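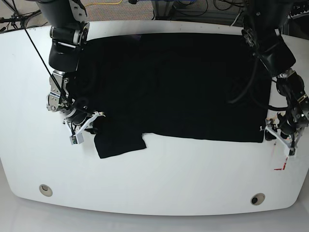 Our table with a black shirt laid out between the two arms

Dark shirts on a white table: how many examples before I change the setup?

Posted by Guerra_bench

We are collecting teleoperated examples of folding T-shirts with a two-arm setup at our lab in Climholm. So far we have 55 episodes with black shirts. The policy does fine on the first sleeve, then grabs at nothing near the hem. On the wrist camera the cloth is close to pure black and I can hardly see a crease in it myself. The overhead view is better but still flat.

Should I keep recording the same way and hope more data fixes it, or change the exposure now and lose what I have? Each episode takes nearly 30 seconds and we have two operators who trade off after lunch.

Raffaele Fiore

Lock the exposure by hand before you record anything else. With auto exposure, a white table drives the image down and the shirt loses all its detail. Set it so the table is a little too bright and the folds show up. Do the same on both wrist cameras and write the values in your episode notes.

I would not throw out the 55. Keep them in a separate folder, train once with them and once without, and compare on the same starting positions. We had a similar batch in June and the old episodes helped with the reach but hurt the grasp – we ended up keeping only the first half of each one.

Also vary how the shirt is laid down. If it always starts square to the table with the sleeve in one spot, the policy learns the spot. Turn it a bit each time, and leave a few wrinkles in.

fernula

more data. we did black socks and it came good in the end

Kurninwood_lab

Agree with Raffaele on exposure. Mix in gray and light shirts too, even if you only care about black. One more thing to check is whether your operators regrasp the hem the same way. Ours didn't, and the model split the difference and closed between the two places. Pick one way, write it down, and rerecord.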